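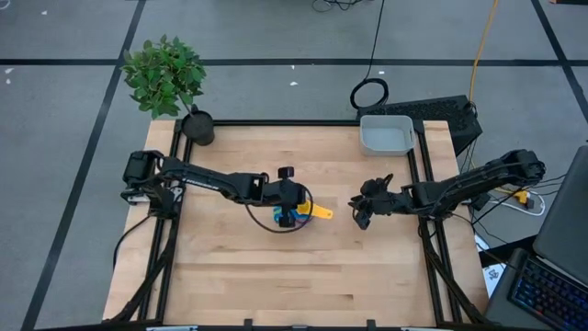
木製の作業台に向かい合う2本のアーム。左のグリッパーの下には、カラフルな小物が集まっています。

双腕ロボット向け動作計画ソフト「Tijani」バージョン3を公開しました

2026年10月21日
Starnlow株式会社

こんにちは、StarnlowでTijaniの開発をまとめているArnar Stougaardです。やっとお知らせできます! 双腕ロボット向けの動作計画ソフト「Tijani」のバージョン3を、本日から提供します。2月に前の版を出してから、ずっとこれにかかりきりでした(おかげで机の上がすごいことになっています)。

今回いちばん手を入れたのは、2本の腕が同じ場所に入ろうとしたときの譲り合いです。前の版では、片方が作業しているあいだ、もう片方を台の外側まで下げていました。安全ではあるんですが、見ているとじれったいんですよね。バージョン3は両腕の軌道をまとめて計算し、相手の手先が空けた隙間へ早めに入っていけるようになりました。社内の片付け課題642回分の記録で比べたところ、待ち時間は27%短くなっています。私はもう少し控えめな数字を予想していたので、集計を2回やり直しました。

もうひとつ、ケーブルの扱いも変えています。手首から垂れる線は、計画ソフトから見ると「ないもの」にされがちです。Tijaniでは線のたるみを幅のある領域として登録でき、手首をひねる前に余裕を確かめます。設定ファイルに数行足すだけなので、お使いの方はぜひ試してみてください。 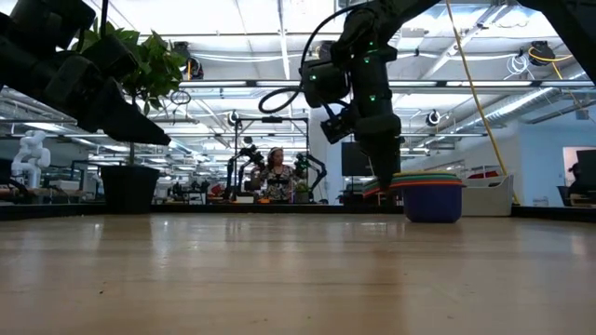
この記事は約3分で読めます

認識まわりは、同僚のAbenezer Yilmaが担当しました。彼がこだわったのは、重なった食器です。色とりどりのお皿やボウルが山になっていると、どこまでが1枚なのか、縁の見え方だけでは決めきれないことがあります。新しい認識モジュールは候補を複数残したまま計画側に渡し、グリッパーが近づく途中で絞り込みます。

「最初から正解をひとつに決めるのをやめたら、急に気が楽になりました。つかみ直しの計画も素直に書けるようになって、コードがだいぶ減ったんです」(Abenezer Yilma)

私も横で見ていましたが、消したコードの量を報告するときの彼は本当にうれしそうでした。

それから、ログの再生ツール「Willau」を同梱します。計画した軌道と関節の実測値を重ねて、時間を行ったり来たりしながら見られるものです。もともとは自分たちのデバッグ用で、見た目はかなり素っ気なかったのですが、検索としおりを付けて人前に出せる形にしました。既存の制御系とは、通信ライブラリ「Omavbridge」経由でつながります。制御周期は120Hzが標準で、変更もできます。

まだ苦手なこともあります。透明な容器の認識は不安定ですし、3本以上の腕を同時に計画する機能は入っていません。どちらも次の版に向けて作業中です。

■提供について
現在ご契約中の方は、管理画面から追加費用なしで更新できます。設定ファイルの書式が一部変わりましたので、更新前に付属の変換ツールを実行してください。新しくお使いになる方には、機能制限のない評価版をご用意しています。

■お問い合わせ
Starnlow株式会社 広報窓口
取材や実機デモのご相談は、当社サイトのお問い合わせフォームからお寄せください。技術的なご質問には、私かAbenezerがお返事します。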